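Dunleavy Residence Hall
Annual Slip, Trip and Fall Inspection: Checklist with Comments
Inspection date: 2019-06-04
Areas covered: main entrance, lobby, east and west stairs, corridors, laundry room, shared kitchens, rear ramp and parking walk
Previous inspection: April of last year
Standard used: Prarcombe Housing Office, Walking Surface Guide

Purpose

The inspection reviews the walking surfaces, stairs, handrails, mats and lighting used by residents and staff of Dunleavy Residence Hall. It does not cover fire doors, sprinklers or electrical panels, which are inspected on a separate schedule. Items are marked Satisfactory, Needs Attention or Not Satisfactory. An item marked Not Satisfactory must be corrected or closed off before the next group of residents moves in.

Comments appear under each item where the inspector considered them useful. Absence of a comment means that the item met the guide in full.

Section 1. Main Entrance and Lobby

1.1 Exterior landing is level and free of loose material. Satisfactory.

1.2 Door threshold is no higher than permitted and is firmly attached. Needs Attention.
Comment: The threshold plate on the left door moves under foot pressure. Two screws are missing. Temporary screws were fitted during the visit, but the plate should be removed, cleaned underneath and reset.

1.3 Entrance mat lies flat with no curled corners. Not Satisfactory.
Comment: The corner nearest the mailboxes is curled and has been taped down more than once. The tape is now a hazard in itself. Replace the mat. The replacement should be the long pattern from the Dakgate catalog, item 700, with beveled edging on all four sides.

1.4 Lobby tile is sound, with no raised or missing pieces. Satisfactory.
Comment: The patched area by the vending machines has held well.

1.5 Wet floor signs are available at the front desk. Satisfactory.
Comment: Signs are kept behind the desk. Evening staff did not know where to find them. The desk manual should give the location.

Section 2. East Stairs

2.1 Treads are even in depth and height. Satisfactory.

2.2 Nosing strips are present, tight and easy to see. Not Satisfactory.
Comment: Strips on the flight between the second and third floors have worn smooth in the center. One strip near the third floor landing has lifted at the wall side. The lifted strip was removed at the time of inspection and the step marked with yellow tape. The full flight should be restripped. Spot repairs were made last year and did not last.

2.3 Handrails are continuous and firmly fixed on both sides. Needs Attention.
Comment: The bracket at the second floor turn is loose in the plaster. It holds under a light pull and shifts under a firm one.

2.4 Lighting is sufficient at every landing. Satisfactory.

2.5 Stairs are free of stored items. Needs Attention.
Comment: A bicycle and a folded drying rack were found under the lowest flight. Residents have been given written notice to remove them.

Section 3. West Stairs

3.1 Treads are even in depth and height. Satisfactory.

3.2 Nosing strips are present, tight and easy to see. Satisfactory.
Comment: These strips were installed under work order 618 and show little wear. The same product is recommended for item 2.2.

3.3 Handrails are continuous and firmly fixed on both sides. Satisfactory.

3.4 Lighting is sufficient at every landing. Needs Attention.
Comment: The fixture above the basement landing flickers. The tube was changed without improvement, and the ballast should be checked.

3.5 Stairs are free of stored items. Satisfactory.

Section 4. Corridors and Resident Rooms (Common Side of Door)

4.1 Carpet is secured at seams and doorways. Needs Attention.
Comment: The seam outside the fourth floor study room has opened. The opening is wide enough to catch a heel. Reglue and roll.

4.2 Vinyl flooring is clean and free of polish buildup. Not Satisfactory.
Comment: The first floor corridor has a heavy layer of floor finish, most of it along the walls. The surface is slick even when dry. The finish should be stripped completely before any new coat is applied. The cleaning contractor, Prullov, has been asked to provide the product sheet for the finish in use and to confirm the number of coats applied since the last stripping.

4.3 Shoes, bags and boxes are kept out of the walking path. Needs Attention.
Comment: Items left outside room doors were noted on the third and fourth floors. The house rules permit a single boot tray per room, placed against the wall, during winter months only. The rule should be restated in the move-in packet.

4.4 Residents have received the footwear notice. Satisfactory.
Comment: The notice is posted on each floor. See the guidance below.

Footwear Guidance for Residents and Staff

Footwear is a factor in a large share of falls on indoor stairs, and it is the one factor the building cannot repair. Residents are asked to wear closed shoes with a firm back on the stairs and in the laundry room. Socks without shoes, loose slippers and backless sandals should not be worn in either location.

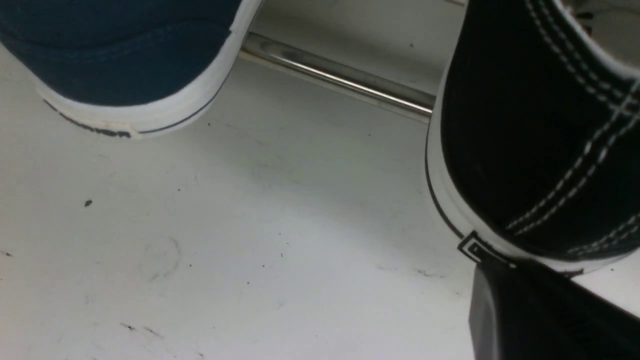 Worn soles should be replaced before they become smooth. Residents should turn each shoe over at the start of the term and check the ball of the foot and the heel, where tread is usually lost first. A quick look at the upper side is not enough. On a canvas sneaker such as the blue-green one shown, the dark marks along the bottom edge of the white toe are easy to notice, but marks of this type on the side of the rubber give no information about the grip underneath. The tread must be examined directly. Any shoe with a flat, shiny patch on the tread should be kept off the stairs, and any shoe with a sole that has begun to separate should be repaired or discarded.

Laces should be tied before leaving the room. Staff who mop, carry laundry carts or work in the kitchens must wear slip-resistant shoes. Supervisors are to check staff footwear at the start of each term and record the check in the safety log.

Section 5. Laundry Room

5.1 Floor drains are clear and covers are flush. Not Satisfactory.
Comment: The cover of the drain behind the second row of washers sits below the floor and rocks when stepped on. Water was standing in the low area beside it. Close the second row until the cover is replaced.

5.2 Hoses and connections show no leaks. Needs Attention.
Comment: A slow drip was found at one washer. A pan has been placed under it. The hose should be replaced and the pan removed.

5.3 Non-slip coating is intact. Needs Attention.
Comment: The coating has worn through in front of the dryers. Recoat during the summer closing, when the room can remain empty for the full curing time.

5.4 Detergent spills are cleaned promptly. Satisfactory.
Comment: Paper towels and a small mop are now kept in the room. This was requested in the previous report.

Section 6. Shared Kitchens

6.1 Floor is clean and free of grease. Satisfactory.

6.2 Mats at sinks lie flat and have rubber backing. Needs Attention.
Comment: The mat in the second floor kitchen is a bath mat with no backing. Remove it and supply an approved mat.

6.3 Step stools are stable and in good repair. Not Satisfactory.
Comment: The stool in the fourth floor kitchen has a cracked step. It was tagged and taken out of service.

Section 7. Rear Ramp and Parking Walk

7.1 Ramp surface is even and provides grip. Satisfactory.

7.2 Ramp handrails are firm and free of sharp edges. Satisfactory.
Comment: Light rust at the lower post. Sand and paint when weather permits.

7.3 Walk is free of raised slabs. Not Satisfactory.
Comment: The slab beside the bicycle rack has been lifted by tree roots. The raised edge was painted yellow during the visit. Grinding will be sufficient for the present, though the roots will need review by the grounds department.

7.4 Exterior lights operate after dark. Needs Attention.
Comment: One lamp on pole 910 was out. The work request has been submitted.

Corrective Action

Items 1.3, 2.2, 4.2, 5.1, 6.3 and 7.3 were marked Not Satisfactory, for a total of 6. The hall office is to enter each one in the repair log and attach the completed work order when the repair is done. If a repair cannot be finished before residents return, the office must notify the Prarcombe Housing Office in writing and describe the temporary measures in place.

Items marked Needs Attention are to be completed during the summer closing. The inspector will revisit the east stairs and the laundry room after the work is reported complete. A copy of this checklist is to be kept at the front desk and made available to any resident who asks to see it.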